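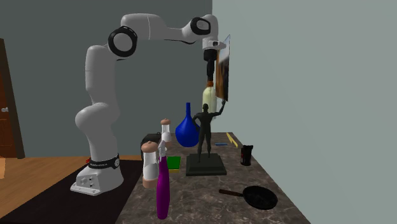 Reading time: 2 min

Ticket 1146 — Hold pose and clearance during the wall-picture task, simulation suite
Reported by: Hiwot Tekleab, Validation, Redton
Assigned to: Jericho Maglaya, Simulation Practice, Macapagal
Status: Resolved, follow-up open

Summary
The run checker rejected a batch of episodes in which the arm holds a framed picture at the right wall above a cluttered counter. The reporting site asked whether the rejections reflect a real breach of the clearance rule or a fault in the checker.

Entry 1 (Tekleab)
Of 2,190 episodes submitted, 300 were rejected with the code CLEARANCE-STATIC. The object named in every rejection is the statue. Its raised hand comes close to the lower corner of the picture whenever the picture is held at a slight tilt. No contact event appears in the logs. Please confirm which rule applies.

Entry 2 (Maglaya)
The Brorex practice guide, section on held objects, applies. Clearance is to be measured from the outermost point of the held object as well as from the gripper. A tilted picture must therefore be checked at its lowest corner. The rejections are consistent with the rule as written.

Entry 3 (Tekleab)
Understood. However, the bottle with the cork stands directly behind the statue's head, beneath the gripper, and is never named. We would expect it to be reported as well.

Entry 4 (Maglaya)
Confirmed as a defect. The checker stops at the first object that fails and does not test the remainder. Checker settings were changed at 2:40 p.m. to report all objects on the counter, including the pan and the spray bottle at the front. The batch was then run again. The same 300 episodes were rejected, and the bottle is now listed in the reports where it applies.

Resolution
1. Rejections stand. Sites may not lower the clearance value to recover episodes.
2. Counter objects are to remain where the layout file places them. Moving the statue creates a new layout and requires a new review.
3. The hold pose is to be leveled before release wherever the task permits.

Follow-up
Teltwood has been asked to repeat the check on its own set of 1,739 episodes and to attach the full object report to this ticket by the end of June.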